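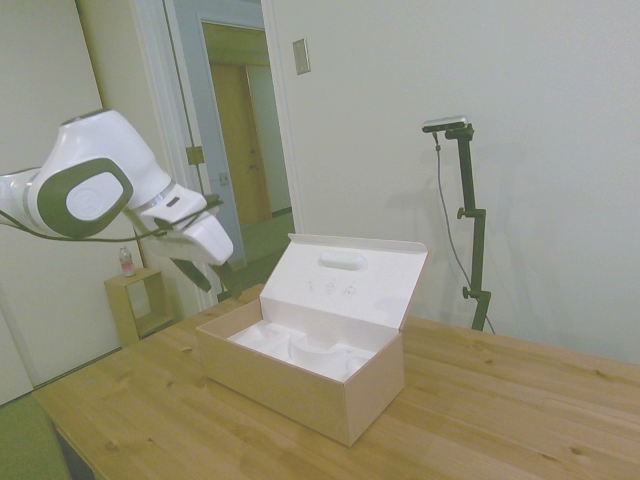 Wer die Einlage weglasse, spare am falschen Ende, meinte einer aus unserer Gruppe gleich zu Beginn; bei ihm sei schon zu viel zerbrochen angekommen. Darum ging es beim Besuch bei Hinum im August dann meistens. Der Klappkarton mit Griffloch im Deckel ist außen braun, innen weiß, die Formeinlage ebenfalls. Entworfen wird bei Callau, 19 Varianten sind im Programm. Die Führung dauerte 78 Minuten — ohne Kaffee. Den Musterraum fand ich am besten, die Halle war sehr laut.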